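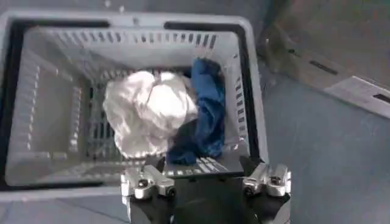
Blöndal

Wilanlow Laundry Log, data card

The Wilanlow Laundry Log is a table of 400 loads of ordinary household laundry, written up one load per row. It covers what went into the basket, what came out, and how the items were sorted afterward. The log started in the shared laundry room at Wilanlow, and a smaller part was added later from Bulville. Both parts use the same form.

Files

loads.csv – one row per load, 10 columns
items.csv – one row per garment or linen
vocabulary.txt – the 39 item names allowed in items.csv
notes.txt – free text, mostly complaints about socks

The item names are deliberately plain. A T-shirt is "t-shirt" whether it has long or short sleeves. Towels come in two sizes, bath and hand. Anything that could not be named from the list is entered as "other" with a color.

Columns that need explaining

basket: the type of basket the load was carried in. "Slotted" means hard plastic with openings in the walls. "Woven" and "bag" are the other two values. Leave it blank if the load was carried by hand.

load_weight: in grams, dry, with the weight of the basket already taken off. The scale at Wilanlow reads in steps of 10. Bulville has no scale, so the column is empty for those rows.

state: "crumpled", "folded" or "mixed", entered before the load goes in. Inside-out garments are logged as they are and should not be turned first.

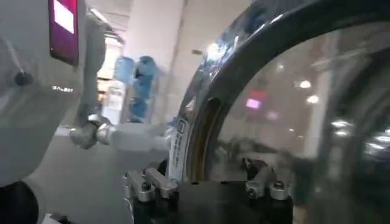

Blöndal, maintainer

Sorting rules

Whites and darks can share a row if they shared a basket. Please don't split them later to make the table tidier – a mixed basket is a mixed basket. Pairs of socks count as two items. A pillowcase with something stuck inside it is two items as well, and the second one gets the flag "found".
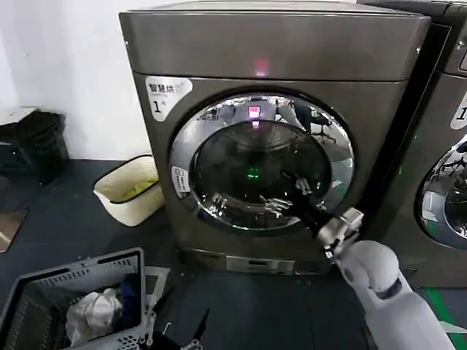 Machine no. 1, with a slotted gray basket on the floor in front.

Loads under 1000 grams are kept in the table and marked "small". Earlier versions dropped them, and totals from those versions will not match.

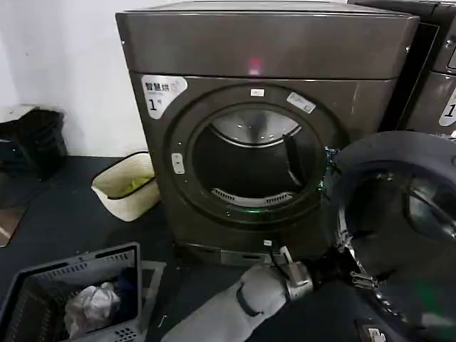

Each load is tied to a machine number, entered in the column called unit. Use the number on the machine, never its place in the row. On unit 1 it is on the label at the upper left of the front, under the characters 智慧烘. Check the drum with the door open before closing out a row, including the lower edge by the perforated grille. Anything left behind goes on the row it came from.

Known gaps

Delicates are thin. There are no duvets and only a few bed sheets. December is missing from the Bulville part.

Changes

Version 2 merged the Plonavow item list into vocabulary.txt and fixed the spelling of "pillowcase" throughout. Corrections are welcome as edits to items.csv, with the load number in the message.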